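Rechercher sur le site
Tous les contenus — Ateliers — Notes d'intervention

Catégorie : Robotique de manipulation / Simulation / Retours d'essai

Notes pour l'intervention « Faut-il prendre Stuvonora ? »
Session du mercredi, après la pause. Version orale, à ne pas lire mot à mot.

Ouverture

Rappeler le sujet : Stuvonora, l'offre de simulation de Grelham pour les équipes qui préparent des tâches de prise et de dépose. On l'a eue en évaluation pendant tout le mois de septembre. Je donne ce qu'on a essayé, ce qu'on garde et ce qui nous a gênés. Pas de démonstration en direct, la connexion de la salle ne suffit pas.

Dire tout de suite que Gauthier, notre structure, n'a pas de lien commercial avec Grelham. La licence d'essai était celle que tout le monde peut demander.

Ce que contient l'offre

Trois éléments : un éditeur de scènes, une bibliothèque d'objets, un module d'enregistrement des essais. La bibliothèque annonce 871 objets. Nous en avons ouvert 100, surtout de la vaisselle et des aliments, parce que notre besoin est là. Les matières sont correctes. Les formes sont parfois simplifiées, j'y reviens avec la deuxième vue.

L'éditeur s'apprend en une matinée. On pose la table, le bras, les objets, on choisit les points de vue. Les réglages de lumière sont dans un menu séparé, mal rangé à mon avis.

Première vue

Laisser la diapositive affichée pendant toute la partie sur la tâche.

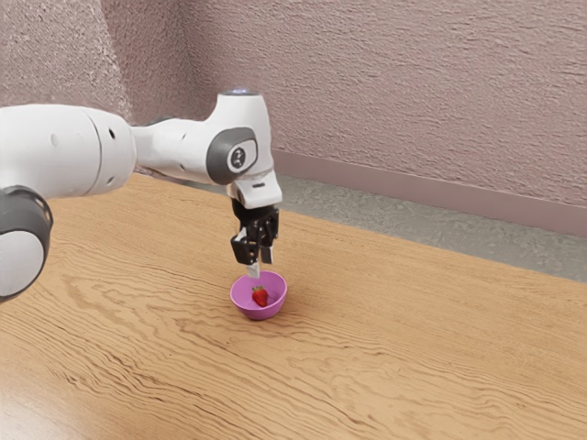 Stuvonora, vue latérale : pince au-dessus du bol, fraise à l'intérieur.

La tâche d'essai est volontairement petite : un bol, une fraise, une table nue. On voulait un objet fragile dans la réalité et un récipient avec un rebord, pour obliger la pince à descendre à la verticale. Les doigts sont au-dessus du bord, à l'aplomb du fruit.

Points à dire :
— Le décor est sobre et c'est un bon choix pour un premier réglage. Le mur, le sol et la plinthe peuvent être remplacés.
— Le veinage du bois est très marqué. Pour entraîner un modèle de vision, on a intérêt à varier la table, sinon il s'habitue à ce motif.
— Les ombres sont douces par défaut. Dans notre atelier elles sont bien plus dures. Prévoir du temps pour ça.

Question qui vient toujours : est-ce que la fraise s'écrase ? Non. Dans la version essayée, les fruits sont des solides rigides. Grelham parle d'un module d'objets souples, je ne l'ai pas vu et je n'en dirai rien de plus.

Deuxième vue

Passer à la vue rapprochée. Attendre que la salle ait fini de lire la légende.

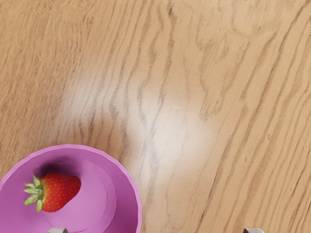 Stuvonora, vue proche de la pince : le bol, la fraise et l'extrémité des deux doigts, ouverts.

Pour nous, c'est le point de vue qui compte. Un modèle qui décide de la fermeture des doigts travaille avec très peu de choses : les deux bouts gris en bas, le bord du bol, le fruit. Si l'un des trois est mal rendu, tout le reste en souffre.

Ce qui est bien : les graines et les feuilles de la fraise restent nettes à cette distance. On peut donc s'appuyer sur l'orientation du fruit, pointe à droite, feuilles à gauche.

Ce qui l'est moins : regarder le bord du bol. La courbe est légèrement facettée, on devine des segments droits. Pour l'œil ce n'est pas grave. Pour le calcul des contacts, je me méfie, et j'ai demandé à Grelham si la forme de collision est la même que la forme affichée. Réponse reçue : cela dépend des objets. Il faut vérifier au cas par cas dans la fiche technique.

Le reflet clair sur la table est réglable. Nous l'avons gardé, il ressemble à ce que donne notre plafonnier, et un modèle qui n'a jamais vu de reflet se trompe le jour où il en rencontre un.

Ici, faire une pause et prendre deux questions au maximum. Le tableau des coûts est long.

L'enregistrement des essais

Nous avons lancé 582 essais sur la tâche du bol. Chaque essai produit un dossier avec les vues, les positions des articulations et l'état de la pince. Les noms de fichiers sont clairs. L'export vers nos propres outils a demandé un petit script de conversion, je le donne à qui le veut.

Sur ces essais, 40 ont été écartés à la relecture, presque tous pour la même raison : un départ de bras déjà trop près de la table. C'est une erreur de notre configuration et je le dis clairement, on ne peut pas la mettre au compte du produit. En revanche, le logiciel n'affiche aucun avertissement dans ce cas, et il devrait.
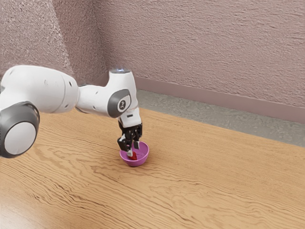

La relecture se fait essai par essai, avec les différents points de vue côte à côte. C'est la partie la mieux faite de Stuvonora. On avance image par image, on pose une étiquette, on passe au suivant. Il manque un raccourci clavier pour rejeter un essai. À la souris, sur une longue série, c'est pénible.

Conseil pratique : relire d'abord la vue latérale pour la trajectoire, puis la vue proche pour la prise. Dans l'autre sens on perd du temps à examiner des prises dont l'approche était déjà mauvaise.

Comparaison rapide

On me demandera Furnness. Nous l'avons utilisé l'an dernier sur une tâche de tri. Bibliothèque plus petite, formes de collision mieux documentées, relecture très sommaire. Si votre difficulté est le contact fin, regardez Furnness. Si votre difficulté est de produire et de trier beaucoup d'essais, Stuvonora est plus confortable.

Je n'ai pas comparé les temps de calcul, les machines n'étaient pas les mêmes.

Support et licence

La licence est par poste, ce qui convient mal à une équipe qui tourne. Le support répond par écrit, le matin de préférence. Une de nos demandes est restée sans suite, celle sur l'avertissement de position de départ. Les autres ont été traitées.

La documentation en français s'arrête à l'installation. Le reste est en anglais.

Ce que Gauthier a décidé

On prend deux postes pour un an. On garde le banc réel pour valider chaque tâche avant livraison. On ne s'en servira pas pour les fruits mûrs ni pour les emballages souples tant que les objets restent rigides.

Questions — renvoyer vers moi à la fin pour le script de conversion. Rendre le micro à l'heure, la session suivante commence dans la même salle.

Ce site utilise des cookies pour mesurer son audience. Accepter — Refuser — Personnaliser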